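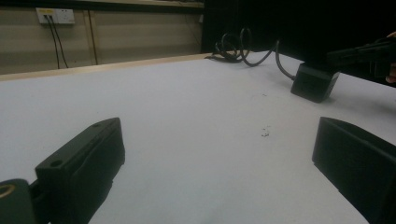

Opinion: Show us the boring table

The Cirnomham open day drew 21 visitors to the session I attended, and I would guess most of them came to see a robot do something. The poster by the library had one on it. What we got for the first hour was people at a white table with grippers in their hands, closing the fingers on things and opening them again.

A couple standing near me left before the hour was up. I understand why, but I think they missed the part of the day worth having, and I think Nimura, who ran it, should do more of the same next year and less of the other part.

The session was built around hand-held grippers. A person holds the tool, does a task with it, and the recording is used to teach a robot arm to do that task on its own. The staff at Nimura call their version Aranda. The set they are building has 3658 recordings in it so far, and the first 1000 were thrown out when they changed the shape of the fingers. I was told that without any fuss, the way a baker might mention a bad batch.

I have been to a lot of automation demonstrations. I worked in food packaging for 27 years and was sent to most of the trade shows, so I have watched many arms pick up many plastic cups. Those displays are rehearsed. The cup is always in the same place, the lighting never changes, and if you ask to move the cup a few centimetres to the left somebody from marketing comes over. You learn what the machine can do on its best day and nothing about what it costs to get there.

A table with a bit of grit on it and a cable that won't lie flat tells you more. The work is slow and manual. It depends on a person's patience, and on that person doing an ordinary movement again in a slightly different way. If a local business is thinking of buying into this sort of thing, that is the labour it will be paying for, either directly or in the price.

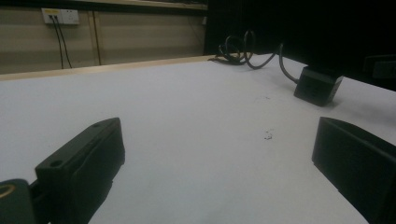
I asked one of the operators what made a recording useless. She said hesitation was the worst thing. If she stopped partway through a reach to think, the robot could learn to stop there too. Going too fast was nearly as bad. She had spent her first two weeks learning to move at a pace that felt unnatural to her and looked quite normal to me.

That is a skill, and it ought to be described as one. The brochure for the day called the recording work "simple data capture". I would not call it simple, and I doubt the people doing it would either. We have a habit in this country of treating manual work as unskilled the moment there is a computer nearby to take the credit. I saw it on the packaging lines, where the woman who could clear a jam by ear was paid less than the fellow who read the fault codes off the screen.

There is a fair argument on the other side. An open day is meant to bring people in, and children in particular want to see the arm move. The organisers also have a funder to keep happy. Gollberg paid for the hall and the morning tea, and a sponsor wants something that photographs well. I accept all of that. I am only saying that the second half of the program, when we were moved to the front hall to watch a polished routine set to music, answered none of the questions people had been asking in the first half.

They were good questions, too. A retired electrician wanted to know what happens when the bushings wear and the fingers no longer close square. The answer was that they have to be checked, and that a worn tool can spoil a day's recordings before anyone notices. A high school student asked whether she could make a recording herself, and the staff let her have a turn. She was told her recording would not be kept. She seemed more pleased with that turn than with anything in the front hall.

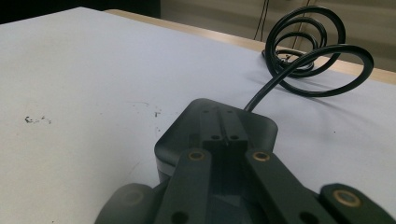

Gripper arms and brass bushings on one of the tools at the Cirnomham open day.

My other complaint is about what was left off the program. There was no talk about jobs. I don't expect a small outfit to settle the matter, but it came up in the tea line and again in the car park, and it would have been better dealt with in the room. Nimura could have said plainly which tasks it is recording, which employers have asked for them, and how many people do those tasks in the district now. If the company doesn't know, it could say so.

I would also like to see the failures given some space. Put the robot's bad attempts on a screen beside the person's good ones. Let visitors see it close on air. Adults can cope with that, and councils and small manufacturers would make better decisions for having watched it.

There is talk of a second open day in January. I will go if the table is there, and I'd suggest they put it in the front hall.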